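Have you ever stood at an airport counter, watched your suitcase wobble away on the black belt, and wondered where on Earth it goes? It slides through those rubbery flaps and it's gone! Then you fly for hours and hours, walk down a long hallway, and your bag comes trundling out to meet you in a completely different city.

# Where does my suitcase go?

We're going to follow one suitcase the whole way. It belongs to Ekua, who is nine, and it's green with a wonky wheel. She's flying with her grandad from Zestville to see her cousins, and they have to change planes once, at Essien, on the way.

## The sticky tag

First stop is the check-in counter. Ekua's grandad heaves her bag onto the belt, and a number lights up: 17 kilograms. (She packed a lot of books. And a snorkel.)

The belt is also a set of scales. Airlines need to know how heavy the bags are, because the people planning the flight have to work out how much the whole plane will weigh before it takes off.

Then a little printer whirrs and out comes a long paper tag. It gets looped through the handle and stuck to itself. Have a good look at yours next time! You'll usually find your family name on it, plus a barcode and some big letters. Every airport that airlines fly to has its own three-letter code. Sydney is SYD, which is easy enough. Toronto's biggest airport is YYZ, which is a lot harder to guess!

The barcode is the most important part. It carries a number that belongs to that bag for that trip, and the airport's computers use the number to look up which flight the bag should be on.

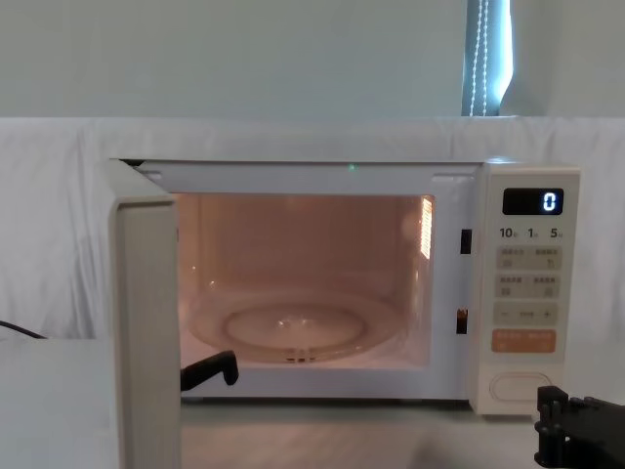 ## The secret railway

Behind the rubbery flaps is my favourite bit of any airport. It's like a giant marble run for luggage, with belts going up, down, around corners and sometimes right under the floor where you're queuing for a hot chocolate.

At Zestville there are over 4,000 bags whizzing about on a busy day in the school holidays. Theophilus Dankwa works down there, and he wears earmuffs for most of his shift. He told me the belts rumble so much that you can feel it in your boots.

As Ekua's bag rolls along, it goes through an arch full of scanners. They shine light at the tag from lots of different angles, so it doesn't matter much if the bag has flopped onto its side. Beep! The computer has read the barcode. A bit further on, a moving arm gives the bag a nudge (a firm one!) and sends it down the right branch.

What if the tag is scrunched up and the scanner can't read it? The bag gets sent off to a side belt, where a real person picks up a hand scanner and sorts it out.

## Looking inside without opening it

Every bag that goes in the belly of the plane has to be checked for things that aren't safe to fly. The bag rides through a big X-ray machine, a cousin of the one the dentist uses. X-rays pass easily through soft things like jumpers and not so easily through metal, so the machine can make a picture of what's packed inside.

On the screen, the picture is in colour. The computer adds the colours to show what sort of stuff things are made of. On many machines, food, paper and wood come out orange, and metal shows up blue. So Ekua's books would be a big orange block, and her metal drink bottle would be a blue one.
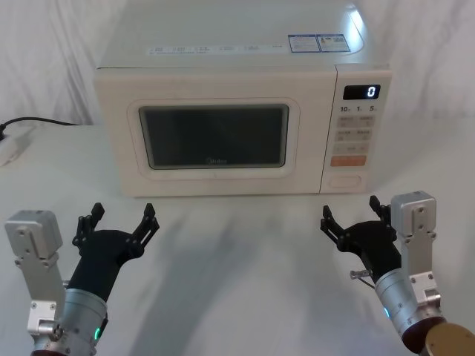 If the security officer isn't sure what something is, the bag might be opened and checked by hand. Grown-ups sometimes find a note in their suitcase afterwards saying this has happened. It doesn't mean they're in trouble!

There are some things you should never put in a checked bag. Spare batteries and power banks are the big ones. They have to travel in the cabin with you, so that if one gets too hot the crew can deal with it quickly. Ask your grown-up to check the airline's list before you pack.

## Into the belly

Now the bag waits with all the others for the same flight. There are 359 of them today! On a big plane, bags are usually packed into large metal containers with one corner sliced off, so that they fit the curved shape of the plane. On a small plane, people load the bags one at a time, and somebody has to crawl into the hold and stack them. It's a bit like playing a block puzzle on your knees.

## Changing planes

At Essien, Ekua and her grandad have 2 hours to wait. They eat noodles and watch the planes. Her suitcase is busy too! It's unloaded, scanned again and driven across to the next plane.

This is the spot where bags most often go astray. If the first plane lands late, a person can run to the next gate, but the suitcase might not make it. Usually it just catches a later flight and gets delivered to wherever you're staying. That's why it's smart to keep your pyjamas and your favourite teddy in your carry-on.

## Round and round

The last belt is the one you know, the carousel. Ekua's cousin Efua reckons the green bag will come out first. Grandad says last.

It was somewhere in the middle, right behind a surfboard.

## Try this at home

- Make up a three-letter code for every room in your house. Is the kitchen KIT or KCH?
- Tie something bright on your suitcase handle so you can spot it from far away.
- Weigh your packed school bag on the bathroom scales and guess the number first.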